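Section 2: Putting your home on Tidmont

Welcome back! By now you should have your owner account open and your email address confirmed, so we can get on with the enjoyable bit and make a listing for your house or flat. Set aside an unhurried hour if you can, and have your floor plan, council tax band and energy certificate within reach.

1. Sign in and choose New listing from the menu on the left. If you own more than one property, pick the right one from the list (it's easy to choose the wrong flat when they share a postcode!).

2. Type in the address and press Find. New-build streets, such as those at Barkidholm, may not come up yet, in which case choose Enter by hand and drop the pin on the map yourself.

3. Fill in the room sizes. Tidmont takes metres or feet and will convert for you, so a ground floor of 87 square metres can go in just as it is written on your plan.

Note: garages, sheds and unheated porches go under Outbuildings and are left out of the total floor area.

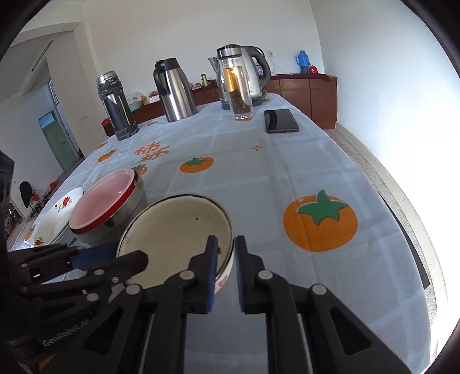
4. Write your description. You have 1256 characters to play with, which is more than it sounds, and we do suggest starting with the things a buyer would ask on the telephone: parking, heating, which way the garden faces, how far it is to the station.

5. Set your asking price and choose whether it reads "Offers over" or "Fixed price". You can change this later under Price history, though buyers who have saved your home will get a message each time you do.

Caution: don't put your alarm code, key safe number or the dates you'll be away anywhere in the description. Viewing instructions belong in the Private notes box, where only your Slaoui agent can read them.

6. Press Preview, read everything through once more, then press Send for checking. Listings sent before the end of the working day are normally looked at the next morning.

If the preview shows error 217, your floor plan file is too large. Save it again at a smaller size and go back to step 3.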